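Trummer 285 magnetic loop receive antenna: review after three months on the roof

Posted 21st November

I bought the Trummer 285 in August to replace a wire antenna that had become useless below 10 MHz. There are four houses close to mine, and between them they have solar inverters, LED lighting and a pool pump, all of which put noise on the lower bands. A small loop with a preamp at the base is the usual cure when there is no room to put a wire somewhere quieter. This one was in the middle of the price range, so I ordered it from Zitia along with their mast clamp.

What comes in the box

The loop itself is an aluminum tube in two halves, joined at the top with an insulated block. At the bottom is the preamp housing, a gray casting with a gasketed lid and one N connector. You also get a bias tee for the shack end, a wall supply, a short patch lead, and a bag of stainless hardware. Coax is not included. The manual is eight pages and covers the mounting well. The part about grounding is thin -- one drawing and two sentences.

The loop is 102 cm across when assembled. That sounds like a lot, but on a pole it looks smaller than a TV dish, and my neighbors have not brought it up.

Assembly

Putting it together took less than an hour. The tube halves slide into the top block and are held by two bolts each. The lower ends go into the preamp housing through rubber boots, and these were the only hard part. The boots are tight and the tube ends have a sharp edge. I ran a file around the edge and used a little silicone grease, and after that they went in without tearing.

I opened the preamp lid before mounting it. The board is coated, the connector is soldered properly, and there is a drain hole at the low corner with a mesh over it. My one complaint is the jumper for the gain setting. It sits under the lid, so changing it later means going back up the ladder. Decide on the ground. I started with high gain, and my receiver overloaded on strong broadcast stations every evening, so I ended up on the ladder anyway. Low gain has been right for everything since.

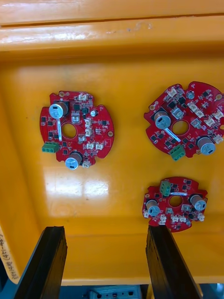

Can the 285 be used for transmitting?

It is a receive-only antenna, and the preamp will be destroyed if you key a transmitter into it. If you plan to use it with a transceiver, connect it to a separate receive port or put a proper changeover relay in line. The bias tee has no protection against transmit power either.

Coverage and noise

The stated range is 50 kHz to 130 MHz. I would treat the top end as a bonus. FM broadcast comes in fine and I could hear aircraft traffic on 118 MHz and up, but a plain discone does a better job there. From the long wave beacons up through 15 MHz, the 285 is very good.

On 80 meters the noise floor at my location dropped from S8 on the wire to between S3 and S4 on the loop. Signals dropped too, by a couple of S-units, but the gap between signal and noise is what counts and that improved a lot. Stations I used to know only from the bumps on the waterfall are now readable. On 40 meters the change is smaller. On 20 meters and above I can't tell much difference between the two, and on 10 meters the old wire is often a bit ahead.

The nulls are deep on medium wave. Turning the loop by hand takes a local station on 1240 kHz down far enough to hear another one under it at night. On the higher bands the nulls are shallow and I stopped bothering with them.

Rotation

I run mine on a light TV rotator. It is worth having if you listen mostly below 5 MHz. If you don't, mount it fixed with the edge of the loop pointing at the weakest source of noise and its flat side toward the worst one, and leave it.

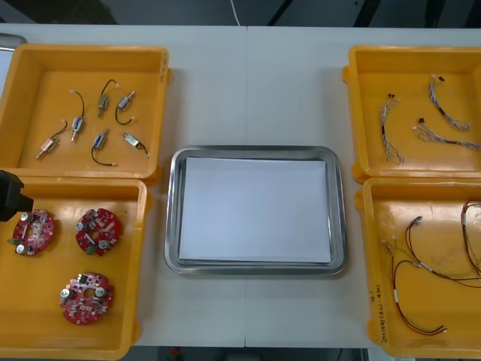 The rotator does add one problem, and that is the coax. Leave a generous loop of cable at the top of the mast and tape it so the N connector never takes any strain. I used RG-6 with adapters on one run and proper 50 ohm cable on another, and could not hear a difference on HF. The run here is long enough that I expected some loss, but the preamp has plenty in hand even on the low setting.

Chokes matter more than the type of cable. With no choke at either end, the coax picked up house noise and undid part of the benefit. Ten turns through a large ferrite core at the shack end fixed most of it, and a second core at the mast took care of the rest. Trummer sells a choke as an extra. It works but it's expensive for what it is.

Power supply

The wall supply is the weak point of the package. It is a switching type, and on my unit it puts a hum with sidebands on 160 meters. Swapping it for an old linear 12 volt supply cleared that up right away. At this price a quiet supply should be standard.

Compared with the Prurko loop

I had a Prurko portable loop on loan over the summer. It is cheaper, folds down and runs from a battery, and for travel I would take it over the 285. On the roof it was noticeably worse on strong signals, with false carriers all over the medium wave band after dark, and its housing isn't really meant for rain. The Wamodora active whip is another option if you have a clear, quiet yard. I don't, so I haven't tried it.

Problems so far

One of the top block bolts worked loose in a windy week in the fall, and I refitted it with a lock washer. No water has gotten into the housing. The plastic cap on the bias tee cracked when I dropped it, which was my own doing.

Would I buy it again? For a noisy lot and an interest in the low bands, yes. Budget for two ferrite cores and a linear supply when you order, and set the jumper to low gain before it goes up the mast.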